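About Mokirance

We're a small home cooking school in Prarthorpe, and we love weeknight food! Henrike Gerlach started us with 2 pans and a borrowed table, and classes still stay small: 14 people at most.

Setting the table

Every class begins with dishes. We like color, so expect an orange plate next to a mint-green mug and a wide off-white bowl. Mixing is welcome.

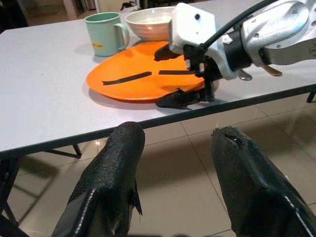 At the wok

Then comes the fun part. Our wok is bright orange inside and dark teal outside, and everybody gets a turn with it (yes, beginners too). Beans, noodles, eggs, leftover rice – bring your ideas and we'll cook them together.

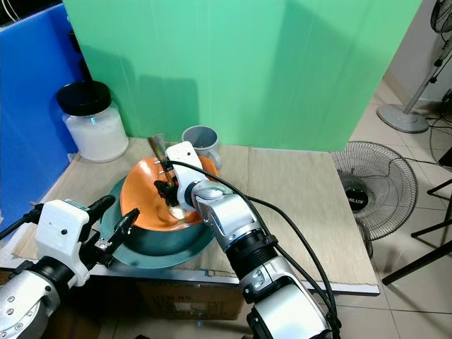
Come and join us

New evening classes start in February. Aprons are on the hook by the door!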